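**Drarnberg Walking Route, Phase 2: progress report to Risa**
17 Feb 2023

Period covered: from the last report to the date above.

**Status**

Work on the Lema Road section is on schedule. The shoulder has been widened on the north side for 1,000 feet, from the feed store to the first bend. The surface is compacted gravel, as specified. The south side is unchanged and is outside the scope of this grant.

**Counts**

The Fimix counter at the Lema Road intersection logged 3,072 pedestrian passes in the period. Of these, 902 fell before 9 a.m. The counter does not separate walkers from runners, and it records a person going out and coming back as two passes. Dogs are below the beam height. No data was lost, although the clock was found to be slow and the affected entries have been shifted to the correct hour.
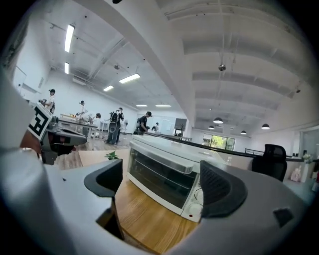 *White toaster oven with a dark glass door, on the tabletop.*

**Sight lines**

Brush was cut back at the inside of the bend. A driver coming downhill can now see the crossing before reaching the mailbox row. Vehicles left on the shoulder near the intersection still block this view at times. The county has been asked for "no stopping" signs on both approaches. A written answer has not been received. The posts are in storage and can be set as soon as the permit is issued.

**Drainage**

Water stands on the new shoulder after heavy rain at the low point next to the pasture gate. The culvert was cleared, but its inlet sits higher than the ditch bottom. Regrading the ditch is the cheaper repair and fits the remaining budget. Replacing the culvert does not.

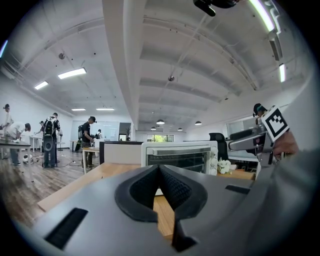

*Gripper in hand, black-and-white marker on top.*

**Budget**

Gravel came in under estimate. Brush removal went over because of a second pass along the fence. The two differences nearly cancel. No transfer between lines is requested.

**Next period**

- Regrade the ditch at the pasture gate
- Set sign posts, subject to the permit
- Change the counter battery in March
- Paint the crossing once overnight temperatures allow

Decision needed from Risa: approval to regrade the ditch under the existing drainage line.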